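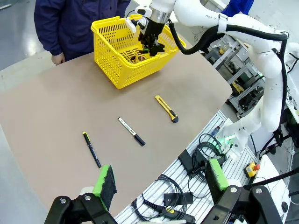

How Robots Learn to Put Things Away

By Eulalia Rivadeneira

A robot arm does not know what a pen is. It does not know what a basket is either. It has motors, joints, a gripper and some cameras, and it needs a set of numbers that tells the motors how far to turn. The question in this explainer is where those numbers come from.

One way is to write them by hand. A programmer types in a position for the pen and a position for the basket. The arm goes to the first, closes its gripper, goes to the second and opens it. If the pen is moved the width of your thumb, the gripper can close on air.

A second way is called learning from demonstration. A person steers the arm through the job many times. A computer saves two things at each moment: what the cameras saw and how the joints were bent. One complete try is called an episode.

At the Resska lab, Violeta Cabral and her team collected 1,485 episodes of a job called "clear the table." The pens, markers and knives were put in new spots before each episode. The basket was moved too.

A yellow basket, two pens or markers and a utility knife on the table, with the gripper reaching down into the basket.

The saved episodes go into a program called a policy. The policy looks at a camera picture and guesses how the joints should move next. Then it checks its guess against what the person did. At first the guesses are poor. After each check the program changes its own numbers a little, so that the next guess will be closer. This is called training.

Does it matter how many episodes there are? The team tested this in July. They trained one policy on 1,000 episodes and another on all 1,485. Each policy then got 32 tries with the objects in spots it had not seen before. The small set failed on 14 tries. The full set failed on nine.

Most of the failures were with thin objects. A slim pen lies almost flat, and the fingers have to come down very close to the table to get hold of it. A thick marker is easier.

The team also looked at what kind of episodes were in the set. When the basket stayed in one place during training, the policy dropped objects at that place even after the basket was moved. It had learned the spot and had not learned the basket.

Words to know

Gripper: the part of a robot arm that holds things.
Episode: one saved try at a job, from start to finish.
Policy: the program that picks the robot's next move. 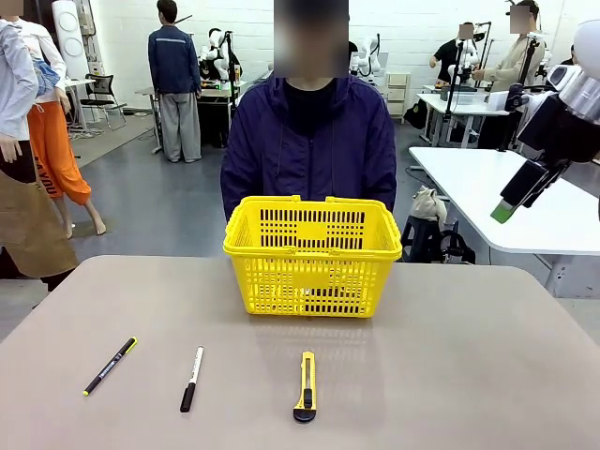 A table set up for "clear the table," with the basket at the far edge.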